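Tundano front desk set: README / data card

Version for internal release, January 25, 2024. Supersedes the notes that were in the shared drive. Read all of it before you pull anything please, esp. if you work a desk.

What: recordings of ordinary front desk tasks done by staff with hand-held grippers, for training the arm planned for the Brareck office. 3789 recordings, 18 tasks. Desk phone, small boxes, stationery, mail trays. 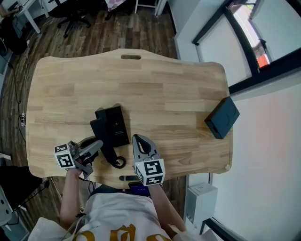
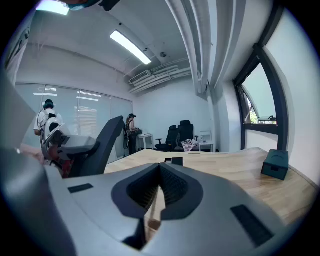
Why we did it with our own people. Brareck reception has five staff on rotation and the after-hours desk is the shift nobody puts their hand up for. Cidedia (the vendor) offered a generic set, office objects, all done in a lab by people who've never worked a switchboard. We said no thanks. Reception staff know how a handset gets picked up when there's a courier waiting and a second line going. So they do the recordings, in paid hours, at a wavy-edged wooden desk with a corded phone on it, a gripper in each hand. The coiled cord is the hard part by the way. Everyone underestimates the cord. Filter on tag "cord" if you're after those.

Contents

Each recording folder has:
- video from the head camera
- video from each gripper, left and right
- gripper opening over time
- task name, short free text note from the person who did it
- outcome: done / partly / dropped

No audio. It was never switched on, staff asked for that and it's in the agreement.

Gripper video is fisheye, round with black corners. Don't crop to a square and then wonder where the jaws went. Calibration file is in the top folder, use it.

Tasks

Lift handset, replace handset, move phone base, shift box left or right, pass an item from one gripper to the other, clear desk, plus variations. Full list in tasks.txt. Names in there are the staff's own wording, we left them alone. "Hang up properly" and "hang up" are two different tasks. Yes really. Properly means the handset is seated in the cradle and the cord isn't sitting under it.

What changes at the desk

Put here because people keep asking me in the hallway.

- No positions go. Written into the agreement, clause 11, ask your rep for a copy.
- After-hours desk goes to the arm for parcels and drop-offs first. Phones stay with people until the trial's been reviewed.
- Penalty rates for after-hours were real money to a couple of staff. There's a top-up for the length of the trial. After that it's not settled, and I won't pretend otherwise.
- Recording time counts as work time. Breaks are longer than on a normal shift, the grippers get heavy on the wrists.
- Anyone can stop recording and go back to the desk, no reason needed. Recordings already made can be pulled on request, see below.
- Speed in this set is NOT to be used for performance reviews. Managers have asked. Answer is still no.

One thing I didn't see coming: staff now argue about the right way to do stuff they'd done for years without a thought. Desk procedures got rewritten off the back of it, and the new version is much better than the old one, which was mostly about the fax.

Known problems

- More than one person records in the room at a time, so colleagues turn up in the background. Faces are blurred by the Ševčík tool, it misses side-on ones now and then. If you find a miss, report it, don't just delete your copy.
- Window light varies alot between morning and late arvo. Not corrected.
- Marker tracking drops out when a hand or the phone gets between the marker cube and the head camera. Gaps left as gaps.
- Outcome labels for "clear desk" are shaky, people had different ideas of clear. Redo is on the list.
- One kind of desk phone only. Do not expect it to carry over to the cordless ones upstairs.
- Left-handed staff are under-represented. Working on it.

Use

Fine: training and testing the Brareck arm, internal research, showing staff their own recordings.
Not fine: anything that identifies a person, staff ranking, passing it on to Cidedia or any other vendor without sign-off from both the project and the staff rep.

Removal

Send the recording ID or just the shift to the project inbox. We pull it from the set and from the next training run. Models allready trained get noted in removals.txt, we can't un-train them and we said so up front.

To do

- second phone model
- split by person, not by recording (current split leaks, don't quote scores from it)
- tidy the free text notes, or maybe not, they're the most useful thing in here
- wrist rests??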